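News > Building Products > Panels and Surfaces

Drorton tightens humidity limits for veneered interior panels

Comments (5)

The Drorton building standards office has revised its acceptance rules for veneered interior panels, lowering the permitted moisture content at delivery and adding a conditioning period before installation. The changes apply to cabinet sides, wall linings and fixed room dividers in new public buildings. They take effect in May.

Under the current rules, a panel can be accepted on the basis of the supplier's certificate alone. The revised text requires a separate reading at the building, taken after delivery and before any cutting. Readings must be logged by batch, and a batch that fails must be set aside until it has been measured again. Panels that fail a second reading go back to the supplier.

The office said the revision follows a review of 648 panels installed in schools, clinics and municipal offices. Inspectors recorded edge lifting, cupping and open joints, along with the room conditions at the time of the visit. Edge lifting was the most common defect. It was found mainly on panels fitted next to exterior walls and on panels with one face left unfinished.

The review did not find a clear link between defects and veneer species. It did find one between defects and the order of work on site. Where panels had been fitted before the heating system was running, joints were more likely to have opened by the first inspection. In several buildings the panels had been stored on concrete floors without battens, which exposed the lower edges to moisture from the slab.

Wood veneer moves with changes in air moisture, mostly across the grain. The core moves too, but at a different rate, and the glue line has to carry the difference. A balanced panel has a similar layer on both faces, so that the forces cancel out. When one face is sealed and the other is bare, the bare side takes up or gives off moisture faster and the panel bends. The effect is small in a short door and much larger in a full-height side panel, where a slight bow shows up as an uneven gap along the whole edge.

Courtois, which supplies pressed panels to joinery shops in the region, said it already seals both faces at the plant and would not need to change its production. The company did ask for more detail on how site readings are to be taken. Pin meters and pinless meters can give different values on the same veneered board, particularly where the core is much denser than the face layer. A reading taken through the veneer may describe the core, the face or a mix of the two, depending on the depth setting.

The final text deals with this by naming a single method. Readings are to be taken with a pin meter at the panel edge, before edging strips are applied, at no fewer than 5 points per panel. Panels that arrive with edging already fitted must be tested on the back face. Pinless meters may be used for sorting, but the result cannot be used for acceptance.
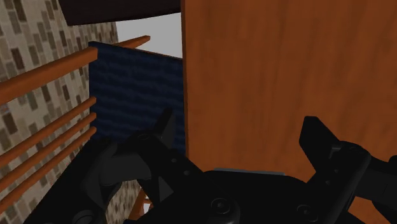
Computer rendering with a wood-look panel at right and a dark blue panel beyond it.

The conditioning rule is likely to have the larger effect on schedules. Panels must rest for 2 full days in the room where they will be fitted, or in a room held at the same temperature and humidity. They must be stacked flat on battens with air gaps between them and the wrapping opened at both ends. The clock starts when the wrapping is opened, so time spent in a sealed pack does not count.

Contractors had argued during the comment period that the rule would be hard to meet on small jobs, where there is often no spare room for flat stacking. The office made one concession. Panels may be stood upright against a frame if they are supported along their full height and turned once during the period. Leaning panels directly against a wall remains prohibited.

A second concession covers repair work. Single replacement panels in occupied buildings are exempt from the conditioning period if the building has been heated without a break and the panel comes from a supplier's conditioned store. The moisture reading is still required.

Lundum, the joinery group that fitted out the new Stusitz library, took part in a trial of the draft rules. The trial covered 19 rooms with a mix of shelving sides, counter fronts and wall linings. According to the group's report, site readings added little labor once the crew had settled on a routine, while conditioning moved the start of fitting back in most rooms. The delay was partly recovered later, as fewer panels needed to be trimmed or planed at the joints.

The report also recorded problems. Some batches arrived with mixed labels, and readings could not be matched to the supplier's certificates. In other cases the crew had no record of room humidity overnight, when the ventilation was switched off. The report recommends placing a data logger in each storage room and keeping the log with the batch sheet. The office has included this as guidance, but it is not a condition of acceptance.

Fabric-faced panels, solid wood and laminates on mineral cores fall outside the new rules. The office said it had considered including fabric-faced panels, which are often mounted beside veneered ones on the same framing, but did not have enough inspection data to set a limit. Where the two types meet, designers are advised to allow a movement gap on the veneered side and to avoid fixing both panels to a shared batten.

The revised text also changes the wording on edge sealing. Cut edges must be sealed on the day they are cut, including edges that will be hidden behind trim or set against masonry. The earlier wording required sealing only of "exposed" edges, and inspectors reported that this had been read in different ways. Hidden edges accounted for a large share of the lifting found in the review — most of it at floor level, behind skirting.

Holes for cables and fittings are treated as cut edges. Small pilot holes for screws are not. Where a panel is cut on site to fit an uneven wall, the new edge must be brushed with sealer before the panel is lifted into place, and the sealer must be compatible with the finish already on the face. Suppliers will be asked to state a suitable product on the delivery sheet.

Projects with a signed contract before the start date may finish under the current rules. Those that choose to switch must apply the new rules to all remaining batches, including panels already delivered but not yet fitted. Mixed acceptance within one room will not be allowed.

The office plans to publish the batch sheet template and the meter calibration notes ahead of the start date. A briefing for contractors will be held at the Drorton office on Tuesday at 10 a.m., with a second session for suppliers in the afternoon. Registration is not required. Questions on existing contracts should be sent in writing before the briefing, with the contract number and the delivery dates of any panels already on site.

Shared 19 times

Get our panels and surfaces newsletter by email. You can unsubscribe at any time.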